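Speaker notes: Gathering demonstrations for cloth handling
Zsolt Kerekes, Tralwood – 17 minutes plus questions

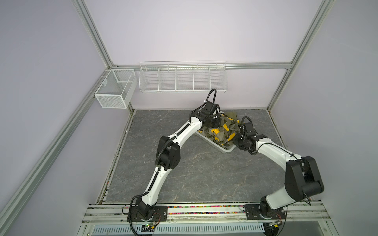

Slide 1. Two-arm cell, both grippers at the fabric tray.

Opening
Say what the talk covers: how we collect examples. Training is Ditte Toft's talk, straight after.
Cloth is the hard case. A folded edge can hide under another fold, so the starting state is never quite the same twice.

Slide 2 – the numbers
1,265 episodes recorded by the end of March. 73 rejected at review. Give both figures and pause; people write these down.
Reasons for rejection: dropped samples in the joint log, operator stopped midway, tray moved out of reach.

Slide 3 – what counts as an episode
Starts with both arms at the home pose. Ends when the operator marks it. A failed grasp followed by a second try stays in. A failed grasp and nothing after it goes in the separate set, labelled Parnov.

Slide 4 – resets
Cloth is picked up and dropped by hand between episodes. Do not arrange it. Early batches had the same corner facing the left arm, and the policy learned the corner.
Change operator every 100 episodes.

Slide 5 – open points
Two-handed timing varies a lot between operators. No good measure yet.
If asked about the Somogyi split: held out by garment, not by episode.

Hand over to Ditte. Leave slide 5 up.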